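I took the job at the Kistdale visitor desk in April, mostly for the free ferry pass. Arlo Whitlock trained me in one morning. He handed me a stack of walking maps, a key to the restroom, and a list of questions people would ask, with the answers penciled in next to them. Number one was "Where is the old lighthouse?" and the answer was "There isn't one."

Well, somebody had better tell the brochure! It had a lighthouse on the cover, plain as day, and 3,000 copies had already gone out to hotels up and down the coast. By lunchtime I'd disappointed a honeymoon couple, a retired dentist, and a whole family from Prundis who had driven 400 miles with a picnic.

"Send them to the fish steps," Arlo said. "Everybody likes the fish steps."

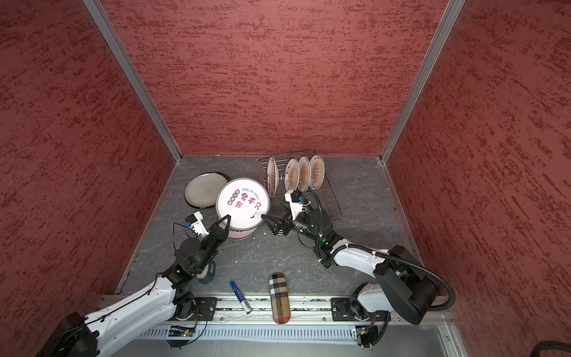 So I did, for a week or so, until Rosalind Tillman came in. She was eighty if she was a day, with a red raincoat and a brochure folded into quarters. She put it on my counter and tapped the lighthouse with one finger.

"I was kissed there," she said. "On the balcony, right under the lamp."

I gave her my fish steps speech (I was getting pretty good at it) and she let me finish, very politely. Then she asked if I had my own shoes on or the desk's. I didn't know what that meant, but I locked up and went with her.

We walked past the harbor and the shut-up ice cream stand, out to where the map just turns blue. There was a ring of stones in the grass, with a doorstep. She stepped over it like she was coming in from the rain and held out her arm for me to take.

"Mind the stairs," she said, "they're steep" — and I swear I lifted my foot.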